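The stockroom end of the unit has been on my list since January. It is the strip between the louvered wall panel and the beige partition, and over the winter it took in everything that had no shelf: cartons, tubes, spare cable, floor mats, bags of bags. This post records how I am sorting it and what I would set up differently next time.

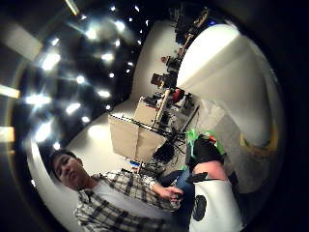
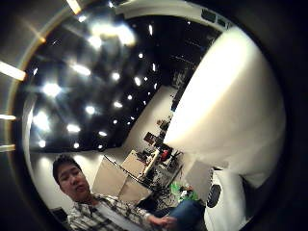
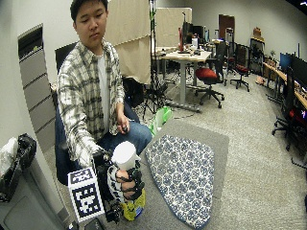

Plaid shirt day at the back of the unit, first session.

**Starting conditions**

The floor is carpet, with a gray mat laid over it. The blue and white cushion mat, the one with the hexagons and flowers, sits on top of the gray one. I had planned to roll both up before starting and decided against it. Small parts are easier to find on a patterned surface that ends somewhere than on an open floor, and kneeling on the carpet alone gets old in ten minutes.

Lighting is good. The ceiling is black and the fittings are small points set into it, so there is glare if you look up and very little if you look down. The white wall returns a fair amount of light to the floor. I took one reading at knee height with the old Skilier meter and got 404 lux. A second reading behind the curtain was 57, which explains why nothing behind the curtain was ever labeled correctly.

**Cables**

Cables are the slow part. My method:

1. Pull one end until it stops. Do not pull harder.
2. Free the obstruction, then continue.
3. Coil over-under, tie at two points, tag at the plug end.
4. Anything without an identifiable plug goes in the Negi crate for one month, then out.

I use paper tags. Adhesive flags leave residue, and the printed sleeves from Dekau cost more than some of the cables they would go on. A tag needs three fields: connector, length, date tested. I tried adding a fourth for location and stopped, as the location changes every time somebody borrows the cable.

**Cartons and tubes**

Cartons get flattened unless they are a size I reuse. The Clatham shelving has 780 mm between uprights, so two medium cartons fit side by side with a gap wide enough for a hand. Larger cartons only fit lengthwise and then block the shelf behind – these go to recycling first.

Tubes are a separate problem. Stored upright they fall, and stored flat they roll. I am now keeping them in a tall bin with a weighted base, open end up. Diane Gill suggested cutting a length of drainpipe into sleeves and screwing them to the wall. It would work, but I do not want more holes in that wall.

**Soft items**

Bags and cloths had been accumulating on top of the gray cabinet. The rule now is that a cloth is folded and inside the cabinet, or it is in the wash. Bags hang on a hook by color: black for carrying, bright green for waste going out. The light stand stays where it is next to the curtain. It takes up a lot of carpet with its legs out, but folding it means resetting the height, and the green tape marks on the pole have drifted.

**Remaining**

- Empty the lower shelf and measure its sag. It is rated for 100 kg and I doubt it has been carrying less.
- Re-mark the stand.
- Decide on the second office chair. The gas lift sinks.
- Put a lamp behind the curtain and take the reading again.

I will post the shelf measurements when I have them.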